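Workshop notes: can a clamp keep a cable out of trouble?

Members who came to the November open evening will remember the argument about cables. For anyone who missed it, one camp held that tape was perfectly good, the other that tape was a disgrace, and I sat in the middle eating the biscuits. I still think most of what gets said on the subject is taste dressed up as engineering. But the big black board on the long bench has now been done properly, or what the Kaketti catalogue calls properly, and I was asked to write something for the newsletter.

Some background. The board is an optical breadboard, which to the rest of us means a heavy slab with threaded holes all over it, so that you can bolt down more or less anything more or less anywhere. We bought it second-hand from Shehata when they cleared their old premises. I was against it. It cost 463 pounds before delivery, and I said at the time that a sheet of thick ply and a box of wood screws would do the same work. I have been told more than once since then that it would not.

Until this summer the cables on it lay wherever they fell. People leaned on them, stood mugs on them and now and then dragged one off the bench by its plug. Tape was tried. It peels, it leaves gum in the threads, and the gum then has to be picked out by whoever next wants that hole. I will give the anti-tape camp that much.

Sanaa El Idrissi's answer was metal clamps, screwed straight into the board. She ordered a bag of 20 from Ukex and spent an evening trying them along the back. 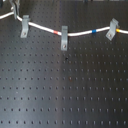 The white cable under its new grey clamps.

My first complaint was that it isn't straight. If you are going to the trouble of screwing a thing down, I said, you might at least pull it tight and run it along a row of holes like a ruled line. Sanaa's view is that a tight cable is a cable waiting to be damaged. Leave it a gentle curve between one clamp and the next and it has a bit of give when the gear at either end gets shifted. I looked this up, hoping to find she was wrong, and the leaflet that came in the bag agrees with her. Leaflets do tend to agree with the people who buy the product, but I have let it go.

My second complaint was the price. The clamps were 13 pounds the bag, screws not included, and a roll of tape costs next to nothing. Against that, a clamp can be undone and used again, and we have been through a shameful amount of tape.

The third complaint stands. A clamp takes up a hole, and its flat body covers others next to it. Sanaa says there are almost 600 spare and I am being silly. She may be right about the number. My experience of this workshop is that whichever hole you want is the one somebody else has got to first, and I would like the cables kept to the back of the board for that reason.

What I am not yet willing to say is that any of this will last. The Vuvon drawer units were going to keep the small parts sorted for ever, and have a look in those now. Clamps only help if people put them back after moving things, and a clamp left half done up is worse than none, because it looks as if the cable is held.

So, a few requests while the trial is on. Do the screws up snug and then stop. They should hold the cable, not bite into it. If you take a clamp off, put it and its screw in the tin at the end of the bench. Please don't borrow the screws for other jobs, however well they fit. And no more tape on the board, even for five minutes.

We will look at it again at the next bench meeting. If the clamps are still where Sanaa put them I will say so in these pages, and the tape can go in the cupboard with the glue gun.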